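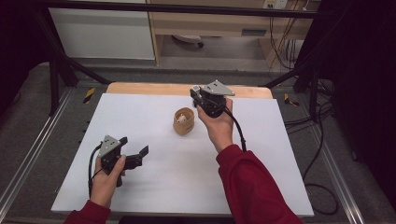 Both grippers over the board. Left one low, right one raised behind the cup.

Right gripper loses width reading when raised, left one is fine

Posted by stovard_bench in Hardware faults

We run two Welis hand-held grippers over a white board, picking a small object out of a cup. When the right gripper is lifted upright, as in the photo, the jaw width reading freezes at its last value. The fingers still move normally. The log shows no error, only a flat line, and the reading comes back when the hand drops again.

Sampling is set to 2,000 per minute. I raised it to 3,000 and the fault was the same. Firmware was reinstalled on Sunday. Recalibrating both units made no difference. Out of 8 recordings, 7 have at least one flat section, always on the right side. Is this the sensor or the cable?

Juška
Probably firmware. Ours did odd things until we rolled back a version. Try that.

nendon_repairs
I would test the cable before touching firmware again. A fault that follows the position of the hand is usually mechanical. With the gripper upright, the cable hangs from the body and its weight pulls on the connector. One weak contact on the signal line can drop the reading while everything else looks normal.

Hold the right gripper still in the raised position and open and close the fingers slowly while watching the live value. Support the cable with your free hand. If the reading returns, you have found the area. Then power down, swap the cables left to right and repeat. If the fault moves to the left gripper, replace the cable. If it stays on the right, the socket or the sensor board is suspect.

Do not tape the plug in place and carry on. An intermittent contact gets worse, and a flat width value passes most file checks because the number is within range. Discard the flat sections – interpolating across them will give you jaw motion that was never measured.

stovard_bench
Swapped the cables and the fault moved to the left. Replacement ordered. I will add a clamp near the plug on both units when it arrives.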